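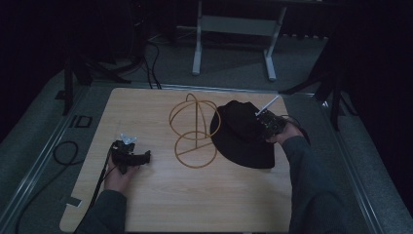

Re: [hatmakers] Brim widths for sun, and do caps count?

Hello all,

Oh, I'm so glad somebody asked this, I've been waiting for it since the spring! Quoting the original so those on the digest can follow:

> I do a lot of walking on the coast path and burn very easily on the
> ears and back of the neck. I have two felt hats and a drawer of caps
> and I'd like to make myself one proper summer hat. How wide does the
> brim need to be before it does any good? And is there any point in
> keeping the caps for sunny days, or are they only for keeping the
> hair down? I can sew a bit but have never blocked anything.

Go wide, is my answer. I made my first one with a 4 cm brim as I thought anything bigger would look silly on me, and I came home from Romolora with a neck like a boiled ham. The next had nearly double that and the difference was wonderful. My ears were in shade until well into the afternoon, when the sun gets low and comes in underneath whatever you're wearing.

The trouble with wide is wind, and you did say coast path. A brim that size wants either a wire in the edge or a good stiff interlining, and it wants a chin cord whether you like the look or not. (I didn't. I do now, having watched a hat go off the cliffs beyond Gashi.) If you've never blocked, please don't start with felt! Sew a six-piece crown in cotton or linen and put your effort into the brim. Cut the brim on a slight curve so it dips, stitch it round and round in close rows, and you'll be amazed how firm it gets.

I used up 249 metres of thread on my last brim, I measured it off the reel afterwards out of pure nosiness. It stands up to rain beautifully. It went through the machine on a cool wash too, which I wouldn't recommend, but it came out fine and only needed drying over a mixing bowl.

As for the caps, keep them! A peak is lovely for glare, much better than a soft brim when you're walking straight into the sun, and it stays put in a breeze. It does nothing for the back of the neck and next to nothing for the ears, so you'd want a scarf or a buttoned-up collar as well. Look closely at the peak on one of yours before you draw your pattern, by the way. All those rows of stitching are what you're after. 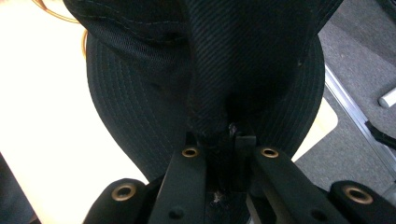 Rows of stitching following the curve of a cap peak

On cloth: the closer the weave the better. Hold it up to a window, and if you can see the glazing bars clearly, line it. I've had a bolt of the Kirnarix linen for ages and it's heavenly to sew but it lets a lot of light through, so mine is lined in plain cotton lawn. Dark linings under the brim cut the dazzle off the sea, and I'd never go back to cream.

I have the six-piece crown drafted in three head sizes, and it's in the Zaltholm pattern folder as number 776. Seam allowance is included on the crown but not on the brim, sorry, I keep meaning to fix that.

Do tell us how you get on, and what colour!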